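Gudeta Street Residents' Association
Minutes of the July meeting

Present: Nuria Assefa (chair), Shewit Yilma (minutes), Kenneth Sebastian, Natnael Hailu
Apologies: Bontu Negash

The meeting opened at 6:30 pm. Minutes of the last meeting were approved with one correction: the hall key deposit is $27, and the earlier figure was wrong.

1. Storm drain at Surkow Lane
Kenneth called the city again. The drain is on the list for cleaning but has no date. He will send photos of the standing water after the next heavy rain. Natnael asked whether the grate could be lifted by residents. The chair said no.

2. Block party
Street closure form is in. Skuder has offered two folding canopies at no charge if we pick them up. Natnael has the truck. Music to stop at 9 pm, same as last year. Shewit to redo the flyer with the new rain location.

3. Street trees
Three maples on the north side have dead limbs over the sidewalk. The quote from Gukgate is $510 for all three, including hauling. Kenneth moved to accept, Natnael seconded, all in favor.

4. Parking near the school
Long discussion. Cars are still blocking driveways at pickup time. Nuria will write to the principal before classes start and ask for a notice to parents. Painted curbs were raised again and held over until Bontu is back.

5. Seating
The black office chair with armrests stays. Folding chairs to be stacked against the wall after meetings. 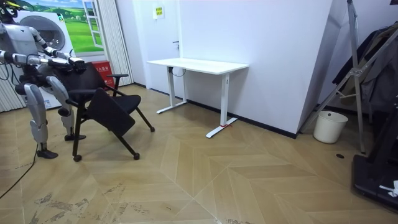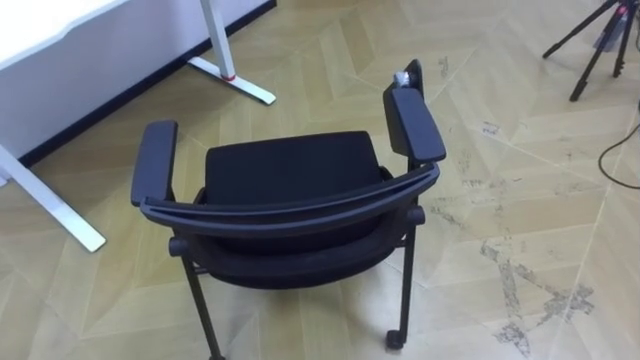
Gudeta Street Residents' Association, Streets and Trees Group

6. Other business
Shewit needs email changes before the next mailing. Meeting closed at 7:50 pm.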